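Notes for the second bench session, Setting Out and Clearing Down, Dec 12, 2018

Welcome back, everyone, and thank you for leaving the room so nicely last time (I did notice, and so did Kaisu Laitinen, who had the evening group in after us!). We're spending this session on the table itself, a humble subject I know, but one that I could happily talk about for a whole term if the timetable let me.

## 1. Before anything goes down

Give the wood a good look along the grain, with the overhead lights on, and note any marks on your sheet. Old stains are nothing to fret over, and a dark smudge may well be older than your course. Wipe gently with a barely damp cloth and then a dry one.

## 2. Trays and small pieces

Loose bits live in a tray, always, and a bright one is so much easier to find again when the table fills up. Put it where your hand falls naturally, and keep upright metal pieces close by but not leaning on it.

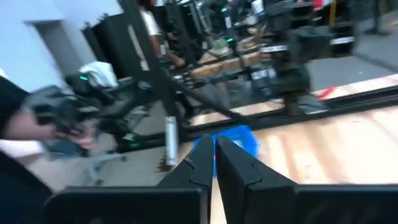
## 3. Clearing down

Work from the far edge towards yourself, lifting things and never dragging them, and do take your time over it. Allow 3 minutes at the end for the cloths, which go on the rail in room 43 to dry.

## For January

Please read the Drurnitz leaflet, pages 1 to 80 if you're feeling keen, though the first chapter will do very well. Bring your marked sheet with you.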